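**Tilturell open-front bins, set of three (by Isberg)**

I have been meaning to write these up since December, when I bought my first set, and I've now had enough meals, spills and moves with them to have opinions. Too many opinions, probably, for plastic bins! But I went through a lot of cutlery storage before these (bamboo drawer insert, wire caddy, a row of old jam jars) and I would have liked somebody to go on at length about them before I spent my money, so I'm going to.

The short version is that I like them a lot, I bought a second set, and I have one real complaint about the floor of the bin that I'll get to.

You get three bins in three colors, one dark, one yellow and one a sort of orangey red. The set number is 965 if you're trying to find it on the Isberg site, where the search is terrible. I paid 8 dollars at Shezi and I've seen them for less, but the cheaper listings tend to be for a single bin, so read the small print. They're plain plastic, no lids, with rounded corners all over. The front rim dips down low in the middle and the ends stay high. I thought that was a style thing when I ordered them, and it's my favorite part now. You can get your whole hand in from the front without knocking your knuckles, and you can see what's in there when they're sitting on a table at normal height.
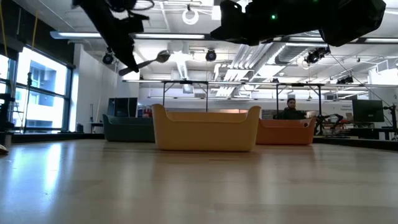 The high ends also make handy grips. I carry mine with a thumb hooked over each side and I've never felt one bend, even loaded up with the heavy serving spoons. An empty one weighs next to nothing, which cuts both ways. On a shiny tabletop they skate a little if you bump them, and I ended up sticking small felt dots under my home set. Then I took the dots off again a week later when they got gunky. Rubber would be better. Isberg, if you're reading this, rubber feet please.

Color was why I picked these over the Flinen trays, which are sturdier but only come in white. I share my cutlery with several people who don't all care where it goes (I'm being polite), and labels didn't work on any of us. Colors sort of do. Yee-man Lu, who eats with us most weeks, learned the system in one evening and now tells other people off about it. Our rule is everyday metal stuff in the dark bin, mixed spoons and forks in the yellow one, and the red one gets whatever is long or odd or wood. Does the rule hold? Mostly. By the end of a meal there's always drift.

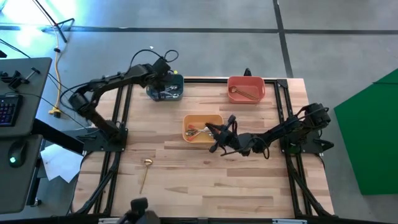 Size is where you need to think before ordering. The listing talks about "full length" cutlery and for ordinary forks and spoons I'd say that's fair, they go in whichever way you drop them and you don't have to fuss. Anything with a long handle is another matter. I have a few skinny gold spoons that I love, and my habit is to lay the long pieces on the diagonal, same as the gold one in the red bin there. It's fine, it just means that bin fills up in a funny way and the next thing has to go on top at an angle. The gold spoon lying out on the table on its own is pretty much my standard situation with these, I always have one waiting for a home. If most of your utensils are long, measure first or go up a size. There's a bigger Tilturell, but I haven't tried it.

Now for the complaint. The bottom is completely flat inside, with nothing to keep things lined up, and so whatever you put in turns into a heap. With knives I'd mind this a lot more, so I keep those elsewhere. With spoons it's only annoying when you want a particular one and it's underneath all its friends. I tried a strip of folded cardboard as a divider and that lasted until the first damp fork. Lena Marciniak cut up one of those grippy shelf liners for hers and swears by it - she also says it stops the clatter, and she's right that they're noisy. Tossing a metal spoon into one of these is LOUD. Early breakfasts, be warned.
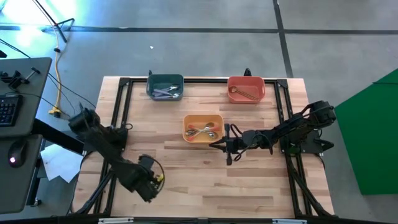 Cleaning is easy, mainly thanks to the rounded corners. My old bamboo insert had square corners that collected a gray paste I don't want to think about. These get a swish with dish soap and a wipe with a towel and that's the whole job. I've put them through the top rack of the dishwasher roughly 6 times with no warping that I can find. The yellow one did pick up a faint stain from a curry spoon, and it faded after an afternoon by a window. The dark one hides everything, good or bad, so I make a point of washing it whether it looks like it needs it or not.

Some odds and ends. They nest for storage, though they grip each other a bit and you need to twist to get them apart. The stickers on the bottom are awful, use oil. The colors in the listing photos are a touch brighter than mine. And they're nice for things that aren't cutlery, too! I've had the second set full of markers, then seed packets, then clothespins, and the low front works for all of it.

Would I buy them again? I already did. I'd give them four out of five, with the missing point split between the slippery bottom and the noise. If Isberg ever adds a ridge down the middle and some feet I'll get a third set, and I don't need a third set. I'll update this if anything cracks.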